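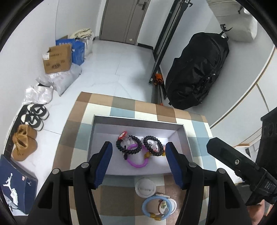 4. Cutting recordings into clips with Gravow

2021-03-10
by Bernice Nartey

By now you should have Gravow installed (section 2) and your recordings synced (section 3). This is the part where you turn one long take into short clips, each with a start, a grasp, a release and an end. It's my favorite part of the whole tool, so forgive me if I go on a bit!

What Gravow does is pretty simple. It reads the video and the finger opening, looks for moments when the fingers close and stay closed, and suggests a cut before and after each one. You then check the suggestions by eye. The training side (we use Gurholm, you might use something else) only ever sees what you approved.

Before you start: make a copy of the recording folder. Gravow writes its marks into the same folder, and there's no undo once you've closed the project.

4.1 Setting up the finger signal

1. Open the project and pick Signals from the left menu. You'll get one row for each gripper in the session.

2. Click the first row and press Zero. Scrub to a spot where the fingers are fully closed on nothing and press Set closed. Do the same for fully open.

3. Type 30 into the Smoothing box. That's frames. I used to go lower and got a fake grasp every time a hand twitched.

4. Set Minimum hold to 500 milliseconds. Anything shorter gets treated as a bump and ignored.

5. Repeat for the second row if you recorded with two grippers. They don't share a zero – please don't copy the values across.

Note: If the trace is flat, the fingers were probably never tracked. Go back to section 3 and rerun the sync with the tracking box ticked.

4.2 Checking a grasp by eye

Thin things are where the detector needs your help. The finger opening hardly changes between "closed on a flat badge" and "closed on nothing", so the trace can look the same for both and you have to look at the video.

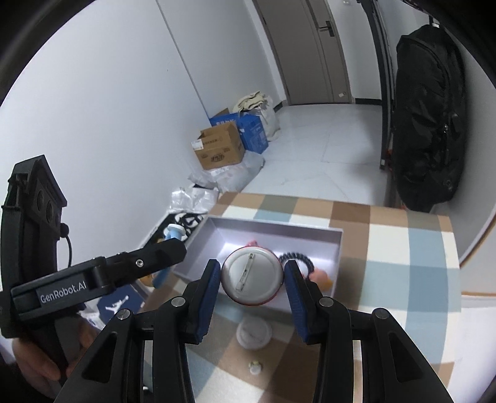
Photo: B. Nartey / Gurholm docs

With a frame like the one with the badge it's an easy call. The round shape is clamped between the ribbed pads, you can see the metal pin clip on its white back, and it's up above the gray box. I'd mark that as Held without thinking twice. The second gripper is in view on the left too, so check that you're marking the right row!

6. Press G to jump to the first suggested grasp. Step back and forth with the arrow keys until you find the first frame where both pads touch the object.

7. Press H to mark it as Held. If you can't tell (coiled hair ties are terrible for this, black on black and full of gaps), press U for Unsure and move on. Unsure clips go into their own list for a second pair of eyes.

8. Find the frame where the pads let go and press R.

9. Type a short label. Use the word list from the project, so "badge" and "hair tie", and keep colors in the color box.

Caution: Don't delete failed grasps. Mark them Missed. Gurholm uses them to learn when to try again, and I once threw away 146 of them in one afternoon before Kyei caught up with me. Kyei is our nightly checking script, by the way, and it sends very blunt emails.

10. When the list is empty, press Export. You'll get one file per clip plus a summary. Open the summary and compare the clip total with what the left menu shows. If the two don't match, a clip is still open somewhere, usually the last one.

4.3 If the suggestions look wrong

Too many suggestions: raise Minimum hold a little at a time and press Rescan. Your own marks stay put.

Too few: check the closed value from step 2 first. If something was between the fingers when you set it, every thin object after that will be missed.

Error 102 on export: two clips overlap. Gravow highlights both in orange. Drag either edge and export again.

Patterned surfaces under the objects, checks especially, can make the preview outline jump around. It's only the preview, the clips come out fine.

Comments

traltdale_lab: Step 5 got me. I copied the zero from left to right and wondered why the right hand never grasped anything for a whole session.

mopsy: Is there a way to change the U key? I keep hitting it when I want H.

Bernice Nartey: @mopsy yes, Settings > Keys, but restart afterward or it goes back to the old one. I'm hoping to have that fixed by June.

pell77: Error 102 also shows up if a clip has no release mark. Adding R cleared it for me.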